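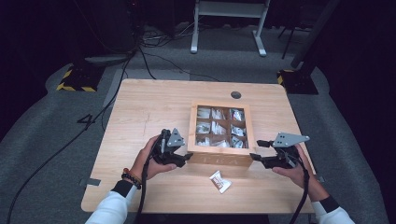 Packet box with clear lid, hand-held grippers, one packet out on the table.

April 4, 2019

Chore list, item 3: restocking the packet box. Nine compartments, white packets in each.

Packets are the hard part. They crinkle and shine under the overhead light, and the Wuter depth readings drop out on them. The wood partitions read fine.

Lid first or packet first? Kusia planner still treats the lid as open space. Needs a fix before we try this without hands.

Target is 500 demos by hand, 13 logged. My view for now: a machine can carry this box. I would not trust it to fill one.

To do: ask Zurkside about softer jaw pads. Retape the floor cable.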